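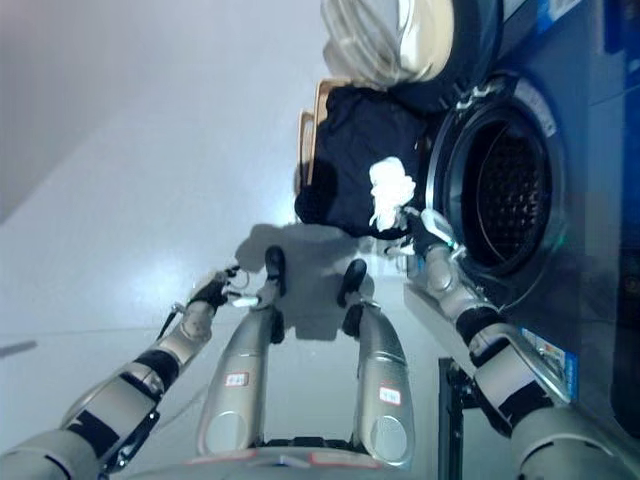 White cloth, dark laundry.

15 December 2021

I finally printed my photos! Not all of them, obviously (there are thousands, and most are of the same three hills), but I sat down after dinner with a pot of tea and picked out 157 from the trip to Norkis last May, then spent most of a week getting that down to a set I could hang in the hallway.

I'd been putting this off forever. I shoot a lot, I copy everything to the drive, I tell myself I'll go through it on a rainy weekend, and then I go out in the rain and shoot more. What got me moving was a small print sale at Bruvent, the shop down by the river, where I bought a little black and white picture of a ferry landing and couldn't stop looking at it. It's barely bigger than a paperback. On a phone I would have swiped right past it.

So, the sorting. My first pass was fast, yes or no, no zooming in allowed. Second pass I turned everything gray on the screen, and wow, that killed a lot of sunsets I thought I loved. Color had been doing all the work. The ones that stayed were mostly from the two foggy mornings on the Dedora trail, when I was grumpy about the light and nearly left the camera in the bag. Fence posts going off into nothing, a dog on a wall, wet slate roofs. I love them so much more now than I did standing there with cold feet.

I ordered five test prints on matte paper first, and I'm so glad I did, because every one came back darker than I expected. My screen was way too bright! I turned it down by about a third, lifted the shadows a little and sent them off again, and the second batch was lovely – real detail in the dark parts of the slate, and the fog has a soft, chalky look that I never saw at home on the monitor.

The frames are secondhand and don't match, and I like that. I laid them out on the floor for a couple of evenings and kept swapping the dog and the fence posts (the dog won the middle spot). There's still a gap by the coat hooks, and I'm saving it for something from the Song valley, if I can get up there while there's snow.

Next up is a proper little book, maybe forty pages, with the roofs all together at the back. If you've tried a layflat binding and have thoughts on it, please leave me a comment – I've been reading about paper weights until my eyes cross and I'm still stuck between two of them.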